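The great mug reckoning

2nd September

I have moved apartments again, and once again the thing that nearly broke me was the mugs. The couch went down the stairs like a lamb. The bookcases came apart with one hex key and some language. Then I opened the cupboard over the sink and stood there for a while, like a man who has found a second basement.

I own too many mugs. I drink coffee out of one of them. The rest are on some kind of pension.

My old kitchen in Grudham had deep cupboards, and deep cupboards are where self-knowledge goes to die. You put a new mug in front, the old one slides back, and by June you have a mug from a dental office and can't remember having teeth cleaned there. The new place has one shelf over the stove and a landlord who has asked me, in writing, to put no screws in anything.

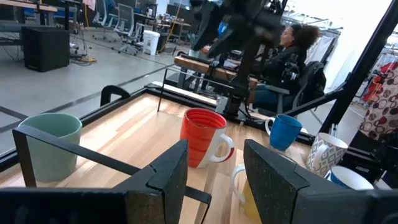

So I made rules. The first was that any mug I hadn't used in a year had to go. This got rid of all of them except the one I use, which felt like a lot of justice for one afternoon, so I threw out the rule and kept the mugs.

The second rule was that gifts could stay. Bad rule. Nobody over the age of twelve buys their own mugs. They come to you at office parties and in the bottom of fruit baskets. I once got one from Overgaard, the insurance people, after I filed a claim for water damage. It holds 16 ounces, and I have always suspected it was part of the settlement.

The third rule was about handles, and I'll stand by it. A handle has to take at least two fingers. If it only takes one, you end up steadying the mug with the other hand and burning that, and then you might as well have bought a bowl.

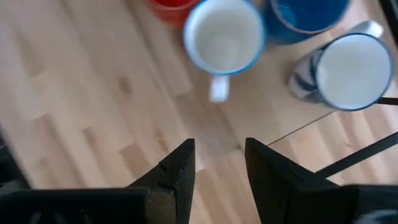
Rims are the other thing, and I can't get anybody to care about rims. A thick rim makes good coffee taste like it came from a hospital. A thin one chips the first time it meets a faucet. I have a soft spot for the old diner look, a white mug with a blue rim, and I couldn't tell you whether that's taste or just years of diners. I have sent back soup and I have sent back eggs, and I have never once had a complaint about the cup.

Then there's the matter of where they live. I looked at racks. A company called Stinumar sells one for 40 dollars that hangs under a cabinet, using screws, see above. Putora makes one that stands on the counter and takes up the space where the toaster goes. I thought about it for longer than I'd like — I don't even eat that much toast — but a kitchen with no toaster looks like somebody is about to be evicted from it.
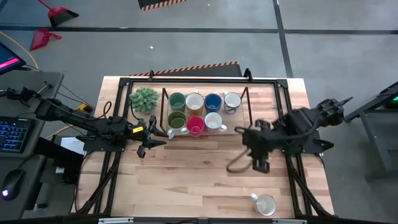
What I kept

The insurance mug, out of spite. The one I use. A chipped one that holds pens, and has held pens in every place I've lived, and which the movers wrapped in more paper than the television. A pair of camping cups that taste of camping. One more that I claim is for guests, although I know my guests and they drink beer.

The others went into a box by the front door marked FREE, and I carried it down to the curb and went back up to watch from the window, as one does. A woman with a stroller took two. A kid took one, looked inside it, and put it back, which hurt more than I expected. After dark I went down and rescued a yellow one. It had been a long day and it looked cold.

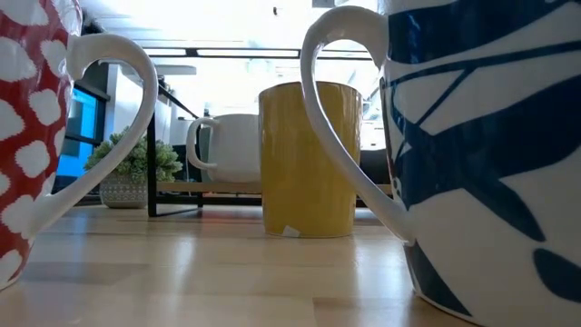

What it cost

The movers charged 719 dollars, and they bill kitchen boxes separately at 14 dollars each. I had packed the mugs before making any of these rules, naturally, so I paid to have them all driven across town and carried up three flights, then carried most of them back down myself for free.

The yellow one is on the shelf over the stove now. I still haven't had coffee out of it.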